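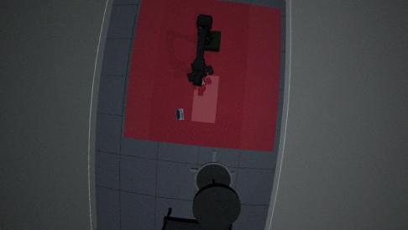
**Zhuoran Ren**, data engineer, rankings desk

29 April 2018

Working notes on the valuation table for privately held internet companies. Carrying on from the draft that went to Nelletti for comment.

Nelletti's reply came in two parts. The first is a list of typos, all fixed in the working copy. The second questions the treatment of Nisanico, and I think the question is fair. We had Nisanico as one company with a marketplace and a payments arm. Their own filing has the payments arm as a separate entity with outside holders owning 30 percent. Our draft took the full value of both. The corrected method takes the marketplace at 100 percent and the payments arm at 70.

Effect on the table: Nisanico drops below Plelldale. No other rank changes. Rows below that point were compared by script against the old file and match.

Method as it stands:

- Listed companies: closing share price times shares outstanding, same closing date for all.
- Private companies with a recent funding round: post-money value of the round, no adjustment.
- Private companies without a round: revenue multiple taken from the median of listed companies in the same segment.
- Subsidiaries: parent gets its share only. Outside share is dropped and not listed as a separate row.

The third item is still the weak one. The segment labels come from the old registry export, and Zheng is tagged there as "media" although most of its revenue is classified ads. Using the media multiple gives 2000 (all values in millions of rubles). Using the classifieds multiple gives 3000. That gap is larger than anything else in the file. Left at the media figure for now, with a flag in the notes column.

Tried splitting Zheng's revenue by segment and applying both multiples. The split is only available for the first half of the year, and it stops in August with a change in reporting format. Not usable without asking them for the rest. Request drafted, not sent. Want a second reader on the wording first.
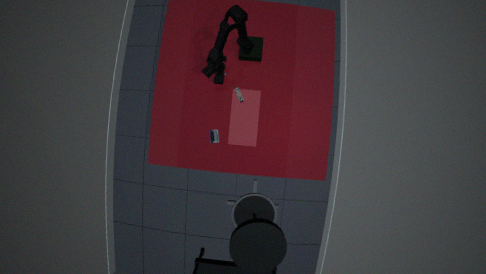
Also found a currency problem in the import step. The loader converts everything at the rate for the day the row was entered, when it should use the rate for the closing date. For most rows the two are the same. For rows entered early they are not, and the values come out slightly high. Changed the loader to read the rate from the config file and fail if the rate is missing. Reran the full import. Totals moved a little, ranks did not.

Duplicate check: Plelldale was in the registry twice, once under the holding company and once under the operating company. The tax numbers are different, so the dedupe step kept both. The operating company row had no revenue and never made it into the table, so no harm done, but the same thing could happen with a row that does have revenue. Added a manual alias list. It is a plain text file next to the loader, one pair per line. Please add to it if you find others – do not edit the registry export itself, it gets overwritten.

Questions for whoever picks this up:

1. Do we publish a range for private companies or a single number? Nelletti prefers a range. The page template only has room for one number, and sorting on a range needs a rule we do not have.
2. Does the footnote on subsidiaries go under the table or on the method page? Currently it is in both places with different wording.
3. Is a funding round still "recent" if it closed before the previous edition of the ranking? The draft says yes. I would rather say no and move those companies to the revenue multiple, but then the Zheng problem applies to more rows.

State of files: working copy is committed, old draft kept under its original name. The chart script still reads the old draft – path needs changing before anyone regenerates the bar chart. Labels on the long company names overlap at the narrow width, same as last year.

Next: send the Zheng request, fix the chart path, rewrite the subsidiary footnote once.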